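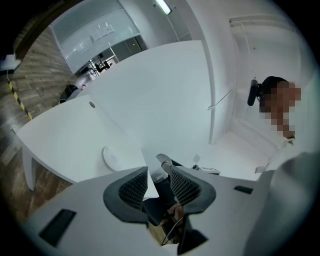

The desk plan for the second-floor office at Skakgate is further along than it was in my last report, and I'm still not convinced it is the plan we should be paying for. The Quintela proposal promised that the new furniture would get rid of cables underfoot. It hasn't. The desktop does have a grommet hole near one end, as the order specified, but there is still yellow-and-black striping along the wood-grain floor beside the desk, and striping is what we put down when we have failed to move a hazard. The frosted panels in the glass partition were kept from the old layout, and I have no complaint about those.

This report covers the work up to 26 May 2024. It was prepared for Ewurabena Appiah, who approved the first release of money and has to decide on the second. I have tried to keep what has been done apart from what we have been told has been done. The two lists don't match as well as I would like.

Furniture

Mustel has delivered everything on the first order. The white desks look good and the tops feel solid enough when you lean on them. Delivery was late, though the delay cost us nothing in the end, as the floor wasn't ready either.

My doubts are about what the desks are supposed to do for us. The proposal says the new arrangement will "improve the flow of work between teams." I asked Vidar Fagerlund, who drafted it, how we would know if that had happened. His answer was that people would say so. We did ask. We put a short questionnaire in front of the people who had moved and got 6 replies, most of them about the chairs. One person liked having more room for paper. One wanted her old desk back. I don't see a finding in that, and I would ask that the figure not be used in the annual summary as proof of anything.

There is a second order waiting for signature. It would bring the same desks into the back area, together with matching storage. I'm holding it. Nothing we learned from the first order tells us the second is needed, and the storage units are wider than the ones they would replace. Seidu Mensah has marked their outline on the plan and the passage next to the partition gets tight. He thinks it can be solved by turning one desk. Maybe so, but I'd like to see it on a drawing before it's on a truck.

Floor and cables

Tastetov finished the planks and we have signed for them. The area comes to 151 square meters, which agrees with the quote. The finish is even and the color goes well with the white furniture. I've heard the word "transformed" used for it more than once. It is a floor.

The cables are the real problem, and they were the reason this project was funded in the first place. The original request, back in September, described people stepping over leads to reach the printer. Eight months of meetings later, the leads are tidier near the walls and much the same in the open part of the room. Power still comes from the edges. The desks stand away from the edges. Until somebody brings power up through the floor or down from the ceiling, something will have to cross the space between.

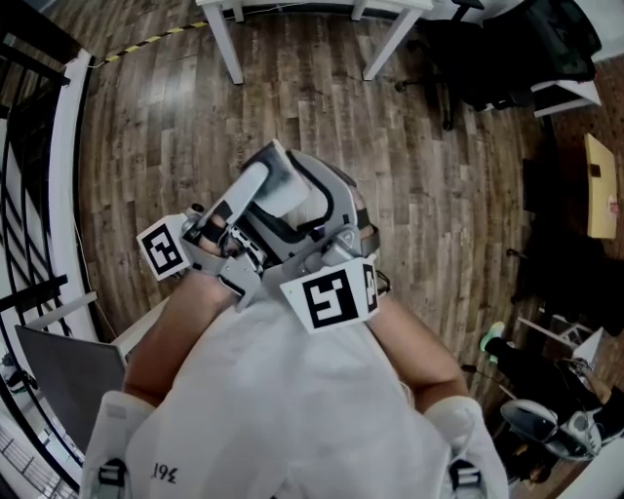
White table, office chair and striped line on the floor, second-floor office.

Seidu Ayaaba got two prices for floor boxes before the planks went down and circulated both. Neither was accepted, on the grounds that the desk layout might change. The layout did not change. Putting boxes in now means lifting finished flooring, and Tastetov has said in writing that it won't stand behind any section another contractor takes up. I mention this mostly for the record, but also because the new paper from the project team describes the floor box question as "an emerging issue." It emerged before the planks did.

For the time being there is an offer of low-profile cable covers at $500 for the set. I would accept it. They aren't handsome, and they will be a nuisance for anyone rolling a chair, but they are a better answer than striping, and they can be picked up again if we ever do the job properly.

Loose items

A clear-up was reported as complete at the last review. I went up to look and would call it partly complete. The yellow wooden board is leaning against the wall, and there are smaller things on the floor that need either a shelf or an owner. I don't want to make too much of this. It's an office and people use it. But "complete" ought to mean that a person can walk in and agree, and I would rather get an honest "mostly" than have to go up and check.

Dinesh Kashyap has asked for a decision on the board. If it is staying it should be fixed to the wall, and if it isn't, he can have it taken to the basement along with the old shelving. Could someone on the project team please pick one?

Money

Spending on the furniture is within the amount released. Flooring came in at the quoted price. The contingency line has been touched once, for a repeat delivery after the first was refused at the loading door, and Mustel has agreed to credit us. The credit has not shown up yet. I've left it out of the totals until it does, so the sheet Ewurabena has will look slightly worse than the one the project team sent around.

The savings forecast in the Quintela paper is a separate matter. It assumes that each employee gets back 10 minutes a day from the new layout. I could find no source for this in the paper or the attachments, and Vidar says it came over from an earlier version. Take that line away and the case for the second order gets very thin.

What I am asking for

Please approve the cable covers now, out of contingency.

Please keep the second furniture order on hold until there's a drawing with true widths on it, including the passage by the partition, and a firm price for bringing power to the middle of the room. Seidu Ayaaba can reopen the floor box quotes, but he needs to be told that the layout is final, by someone who is allowed to say so.

I'd also like the next questionnaire to ask fewer general questions. "Do you enjoy the new space?" gets a polite yes. "Where do you plug in your laptop?" might get us something we can use.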